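Plirum road-follow kit, data card and quick notes

Maintained by Sadia Durrani at Trondbridge. Send corrections to her, not the Potonel sales desk.

What you get: the Plirum drive module, lane config files, and the Farina sample set (81 clips, forward view). Paved road only. Solid yellow center line, robot keeps right. Sky is clear in the stills shown.

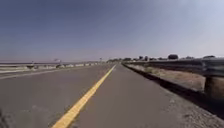

Setup

Firmware 9 or later. Older builds load the config but ignore the shoulder offset, no warning. Copy farina.cfg to the module, reboot, wait for the second beep. Calibrate agianst the yellow line before anything else.

Labels: center line, edge line, guardrail, curb, barrier. Curb and verge are separate classes. Don't merge them.

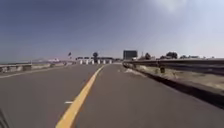 Dark curb on the right, white barriers ahead.

Known issues

Sun glare high on the right washes out part of the sky. Horizon estimate drifts in 73 of the 154 test runs we did, fix is due in November. Pale patches by the pavement edge sometimes get tagged as edge line, turn up min_length if you see it. Far barriers are labeled as one object even where the white posts look seperate.
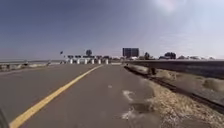 2 min read

Verdict so far: good kit for the price, docs thin. Cable is too short for a rear mount. Support answered the same afternoon, twice.

License file is in the root folder. Still to do: night clips, wet road, dashed center line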